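Cinolitz Pension Scheme
Minutes of the Investment Sub-Group
Held at the Flistham office, Sep 5, 2022

Present: Miroslava Dovhaniuk (chair), Taras Hordiienko, Daryna Karpenko, Abundio Ochoa (Kushnir, adviser to the scheme)
Apologies: Orest Kravets

1. Previous minutes
Agreed without change. The action on custody fees stays open until Kushnir has the revised schedule.

2. Bond holdings
Mr Ochoa took the group through his paper. The short-dated corporate bond fund has been held at a higher weight than the policy allows, following the transfer out of the index-linked fund. He proposed moving 40 basis points of total assets back each month until the weight falls within range. Ms Karpenko asked whether a single trade would be cheaper. Mr Ochoa replied that the dealing spread on the fund widens for larger orders, and that the saving in fees would be lost.
Agreed: phased transfer, to be reviewed in November.

3. Currency hedging
The hedge on overseas shares remains at half of the exposure. Mr Hordiienko noted that the forward contracts were rolled on the due date and that collateral calls were met from cash. He asked for the cost of the roll to be shown separately in the next report.
Action: Kushnir.

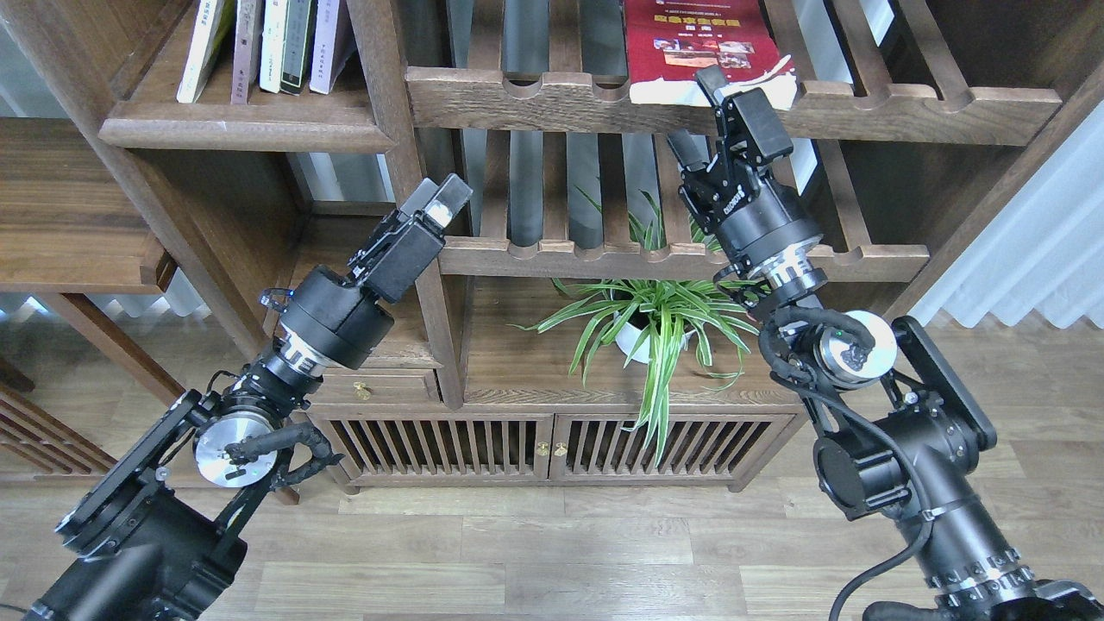

4. Liquidity ladder
The group considered a draft ladder for meeting benefit payments from maturing gilts. Ms Karpenko suggested that the member guide explain it by way of a shelving unit with slatted compartments, one compartment for each year of payments, as the present wording on matched cash flows is hard to follow. Mr Ochoa had no objection, provided the guide states that coupons are paid into the nearest year — the draft is silent on this.
Action: Ms Karpenko to redraft.

5. Jilta property fund
Redemption notice was served on 1306 units. The manager has deferred payment under the fund rules. The chair asked that the holding be shown at the last published price, with a note on the deferral. Over 200 units are outside the notice and will be kept for now.

6. Transfer values
Deferred to the next meeting in the absence of Mr Kravets. Paper 376 to be circulated again.

7. Any other business
None.

Next meeting: November, date to be confirmed by the chair.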